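Section 4. Placing the Scale and Setting the Tare

This section covers the Grirna bench scale with the 18-inch platform and the Nisitz display head. If you have the floor model, use the separate sheet packed with the ramp. Read Section 3 first and make sure the four shipping screws are out. The scale will power on with the screws in place, but the readings will be wrong and the load cell can be damaged.

4.1 Choosing a place

Put the scale on a bench or table that does not rock and can carry the weight of the scale plus the heaviest load you plan to put on it. The rated capacity is 600 pounds. Few household tables will carry that. If you are weighing heavy loads, set the scale on a concrete floor and mount the display on the wall with the bracket supplied.

Keep the scale away from:

Heating and cooling vents
Doors that open to the outside
Washing machines, compressors and other things that shake the floor
Direct sun on the display

CAUTION: Do not lift the scale by the platform. Lift it by the base, with one hand on each side. Two people should lift it if the column is already attached.

4.2 Leveling

1. Set the scale in place and remove the platform cover by pulling straight up.

2. Find the bubble level. It is set into the base next to the cable exit.

3. Turn each foot clockwise until it stops, then back it out two full turns. All four feet now start from the same height.

4. Press down lightly on each corner. If the base rocks, back out the foot under the loose corner until the rocking stops.

5. Look at the bubble from straight overhead. Adjust the two front feet until the bubble sits inside the ring.

6. Tighten the lock nut on each foot with the flat wrench. Check the bubble again, as tightening can shift it.

7. Put the platform cover back on. It should drop over the four rubber pads without force. If it sits high on one side, lift it off and look for a pad that has come out of its cup.

NOTE: Repeat these steps any time the scale is moved, even from one end of a bench to the other.

4.3 Power and warm-up

1. Plug the display cable into the socket on the column and turn the collar until it clicks.

2. Plug the 12-volt adapter into the display, then into the wall outlet. Use only the adapter that came with the scale.

3. Press and hold ON until the display lights. The software number shows first. It should be 2378 or higher. If you see a lower number, contact Bikatden customer service before going on.

4. Wait for the display to show zero. Leave the scale on for half an hour before the first weighing. If it has come in from a cold truck or garage, leave it overnight.

5. If the display does not return to zero after the warm-up, press ZERO once with nothing on the platform.

4.4 Weighing with a container

Loose items should go in a container. The weight of the empty container is called the tare, and the scale can subtract it for you. You can set the tare each time, or store it under one of the memory keys on the right side of the display.

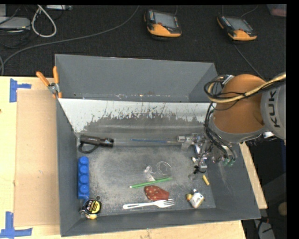

Tare containers should be rigid, open at the top, and small enough that no part of them touches the display column or the wall behind the scale. Lids are best left off and stored somewhere else, so that the same weight goes on the platform every time. A bin that has seen some use is fine. The gray one shown has scuffs and scratches on its walls and would still do the job, provided its tare is set with the bin completely empty. Small items left scattered across the floor of a bin, as in the picture, would be included in the tare and every net weight taken afterward would come out low. Tip the bin over, wipe out any dust, and then set it on the platform.

To set the tare for one weighing:

1. Check that the display shows zero with nothing on the platform.

2. Put the empty container in the middle of the platform.

3. Wait for the STABLE light. It can take a few seconds if there is a draft.

4. Press TARE. The display returns to zero and the NET light comes on.

5. Fill the container and read the net weight.

6. To clear the tare, take everything off the platform and press TARE again. The NET light goes out.

To store a tare:

1. Follow steps 1 through 4 above.

2. Press MEM. The word STORE shows on the display.

3. Press the memory key you want to use. The display shows the key number and the stored weight.

4. Press MEM again to save. If you do not press it before the display goes back to normal, nothing is saved and you will need to start over.

5. Write the key number on the container with a paint marker or a tie-on tag. Adhesive labels can be used, but put them on before you set the tare.

NOTE: The container weight counts toward the capacity of the scale. If the container and its contents together go over the limit, the display shows a row of dashes.

Check stored tares every May, or sooner if a container has been repaired, washed with a harsh cleaner, or chipped. Two bins of the same size and color can differ by enough to matter, so give each one its own key.

4.5 If the reading drifts

A reading that creeps up or down with nothing touching the platform usually has a simple cause. Go through these in order.

1. Look for something caught between the platform cover and the base. String and packing foam are common.

2. Check that the display cable is not pulled tight or resting on the platform.

3. Check the bubble level.

4. Turn off any fan blowing across the bench.

5. Unplug the adapter, wait one minute, and plug it back in.

6. Run the zero check in Section 7.

If the reading still drifts, stop using the scale for anything that is sold by weight. Call the Ellwood service desk and have the serial number ready. It is on the underside of the base, and also on the inside of the front cover of this manual if your dealer filled it in.

CAUTION: Do not open the base. The load cell is sealed and set at the factory. Opening the base ends the warranty.

4.6 Cleaning

Unplug the adapter first. Wipe the platform cover with a damp cloth and mild dish soap. Do not spray water at the display or the cable socket. Dry the cover before putting it back on.

Section 4 revised Dec 31, 2018, K. Hamada. Replaces the loose sheet titled Using Containers.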